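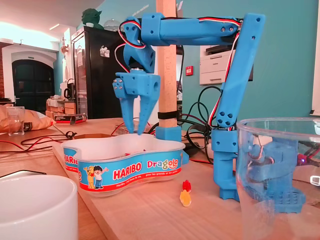

Sugar, week two

September 17, 2022

Ok quick one, laundry is going and I have to leave in a bit.

Day 5 of the second week of no sweets. Well — fewer sweets. I had 3 caramels on the drive back from Constead and I'm not sorry. They were the salty kind.

What I'm finding is that it's all about 4 in the afternoon. Mornings are fine, coffee, toast, don't even think about it. Then the afternoon dip comes and I'm up and walking before I know where I'm going. Candy has always been a bored thing for me, not a hungry thing. My grandmother kept butterscotch in every coat pocket so maybe it's in the blood.

Stuff that helps:

Frozen grapes. Everybody says this and I was anoyed to find out they're right.

Going outside, even just to the mailbox and back.

Brushing my teeth early. Works until dinner, then dinner tastes weird.

Stuff that doesn't: gum (made me hungrier), sparkling water, the very dark chocolate from Kurkus that tastes like a pencil. Two squares and I wanted a real candy bar more than before.

Sleep is better I think? Could be the cooler nights. Skin exactly the same, so whoever promised me a glow owes me one.

I tried this back in April too and quit over a birthday cake. No birthdays coming up now so no excuse. Going to keep going to the end of teh month and then see.

Dryer's buzzing. If you have a snack that is crunchy and not a carrot, leave it in the comments please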